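Workshop notebook, Katene Bindery and Paper Conservation
Entry by Maxine Pirihi
Sep 17, 2022

Wheat starch paste, second batch for the Kurnari ledgers. The first batch was discarded after it separated in the jar. Starch and deionized water were combined at 1 to 4 by volume and left to soak overnight before cooking. The mixture was stirred continuously until translucent, then held on low heat for a further 8 minutes. It was strained twice through the horsehair sieve. 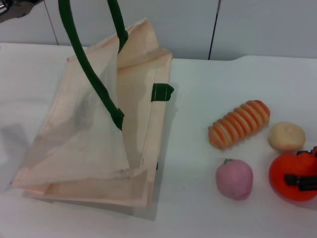
Consistency after straining was acceptable for spine linings but too heavy for tissue repairs. A portion was thinned with water, added by the spoonful, until it fell from the brush without stringing. R. Achari prefers a thinner paste still for the index leaves and will prepare his own.

Ledger 3 has 548 pages. The sewing is sound apart from the last two sections, where the thread has failed at the kettle stitch. The old animal glue on the spine was softened with a methylcellulose poultice and lifted with a bone folder. Some loss to the first lining; fragments retained in the labeled envelope.
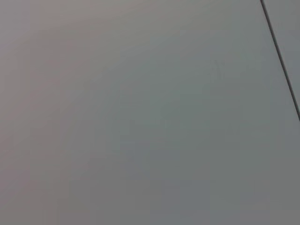 Test strips of the two repair tissues were pasted out and placed between blotters under weight. The lighter tissue cockled at one end. The heavier tissue remained flat and will be used for the fold repairs.

To do: reorder blotting paper (400 sheets), ask E. Grimshaw whether the client wishes the original headbands kept, relabel the paste jars.

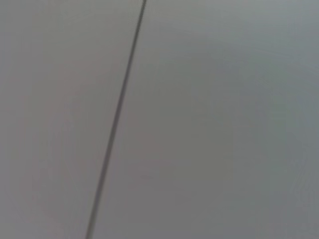

Katene, January

Paste from the September batch is long finished. Ledger 3 was opened again for inspection. Fold repairs are holding and the spine lining shows no lifting. The joint on the lower board is stiff and should be eased before the volume is returned. H. Gilchrist to review.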